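Wetland survey finds purple heron nesting at Brundura for second year

January 28, 2026

The purple heron, Ardea purpurea, bred at the Brundura reed beds for a second consecutive season, according to the survey report released this week by the Gajdoš Wetland Station. The report lists 14 active nests, all in the flooded western block, where the reed has not been cut since the water level was raised.

The purple heron is smaller and slimmer than the gray heron, with a long chestnut neck marked by black stripes and a narrow yellowish bill. It feeds mainly on small fish, frogs and large insects, hunting from cover at the edge of open water. Unlike the gray heron, which usually nests in trees, it builds most often in dense reed standing in water. Both parents incubate the eggs and feed the young.

Nests at Brundura were located from the outer dike and by drone at a height set to avoid flushing the adults. No one entered the western block until the young had left. Nest platforms were then measured on foot, and water depth was recorded at each one. The shallowest nest stood in water deep enough to keep foxes out, the report says, but two platforms had collapsed after strong winds and were not reused.

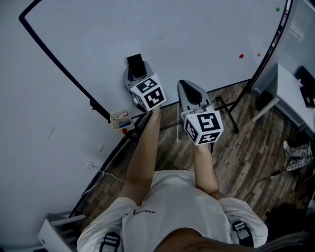
The station links the result to water management on the Urkitow canal, which supplies the reed beds through a single sluice. Under the current arrangement the sluice stays open through spring and is lowered in stages after the young fledge. Before that, the western block often dried out early in the season, and herons were seen there only on passage.

Adults left the site during September, in line with the usual departure of the species for wintering grounds in Africa. The last bird was logged at the Istorgate lagoon, south of the reed beds, where a small number of herons gathered to feed before moving on.

For the coming season the station plans to keep a strip of 200 meters along the dike closed to boats and to extend the closure to 600 meters on the side facing the nests. Reed cutting will be limited to the eastern block and must end before the first adults return. The path to the north hide stays open, though dogs must be kept on a leash. A second report, covering bitterns and marsh harriers on the same site, is in preparation.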